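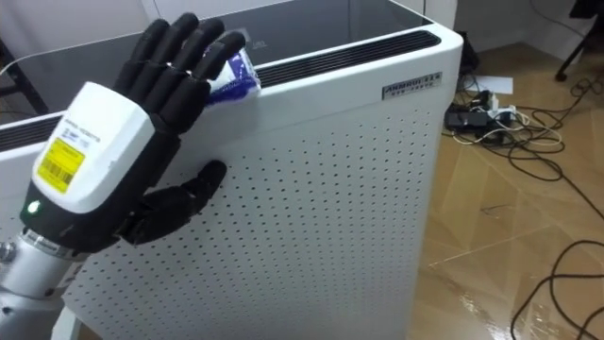

Mobile data drops to nothing every evening - APN or tower?

Posted by povness_pete, 19/09/2025

I'm on a Kidix prepaid SIM in Povness. During the day I get 100 Mbps down, no complaints. After dinner it falls to 2 and some pages won't load at all. Signal bars stay full. I already restarted the phone and took the SIM out and put it back. The APN was filled in automatically when I put the SIM in. Is there a different one I should be using?

Reply from moschos_user

Change the APN type. Mine came set to "default" only and I added "supl" after it, then set the protocol to IPv4/IPv6. Save it, turn airplane mode on and off, and test again. I had the same slow evenings back in January and they went away after I did this.

Reply from gridlock

An APN setting won't fix a problem that shows up at one time of day. If it were wrong you'd have bad data in the morning too, or no data. Full bars with slow speeds in the evening is a busy tower. Everybody on your street is streaming. 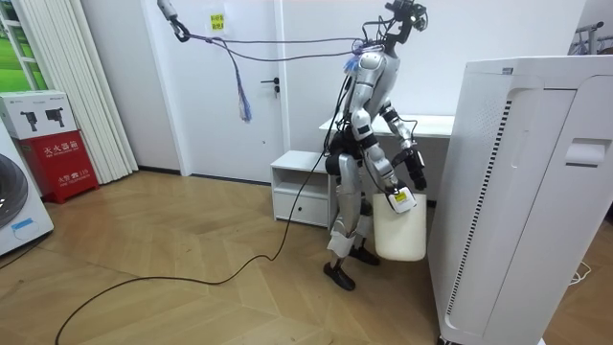
Carrying the bag by its handle.

Reply from moschos_user

I know what a busy tower is. I'm telling you what I changed and that it got better. It costs nothing to try and he can reset it to default in a minute.

Reply from gridlock

Sure, try it. But you changed it in January and people's usage changes after the holidays. That could be the whole reason. Pete, do this before touching the APN:

1. Run a speed test at noon and again at 9 pm, same spot in the house, Wi-Fi off. Write down the ping as well as the speed.

2. Force the phone to 4G only and run it again. If 4G is faster than 5G in the evening, leave it there for now.

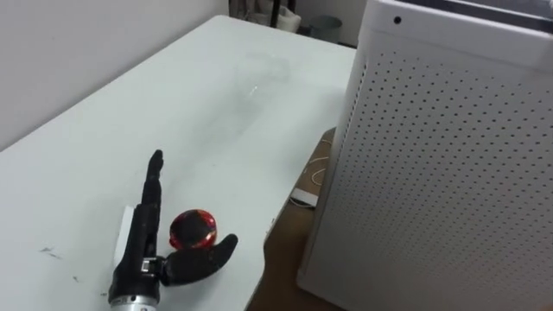
3. Check how much data you've used this month. Some prepaid plans slow you down past a limit and the app doesn't always make that clear.

Reply from povness_pete

Did all three. Noon was 100 down with a ping in the normal range. At 9 pm it was 2 down and the ping was 146. On 4G only it's a bit better, enough to watch video on low quality. My plan is 500 GB and I'm nowhere close to it. I also tried the supl thing from the other post and saw no difference on the evening test.

Reply from dernbridge_dad

I'm one town over in Dernbridge on the same carrier and mine is fine at night. So it's probably your tower and the network overall is OK. Try a test from the other end of town and see if the phone picks up a different cell.

Reply from moschos_user

OK, with that ping I agree it looks like congestion. I'd still leave the protocol on IPv4/IPv6 - some phones are slow to connect on IPv4 alone. 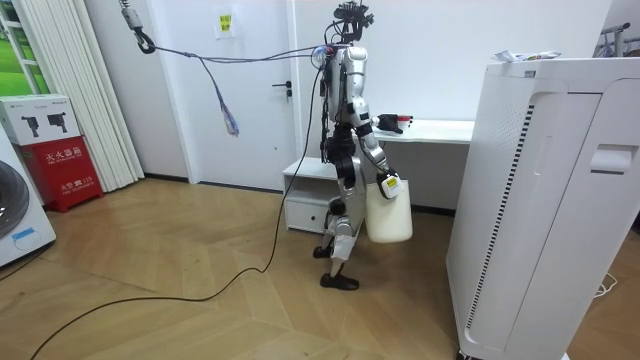
Ifigeneia Andreadis

Call support and ask for a network ticket. Don't let them walk you through the APN again. Give them the two test times, the speeds and your street, and ask for the ticket number before you hang up. Mine took a few weeks, but they did do work on the tower and evenings are usable now.

Reply from povness_pete

Thanks. Staying on 4G for now and I'll call them tomorrow. Will post the answer if I get one.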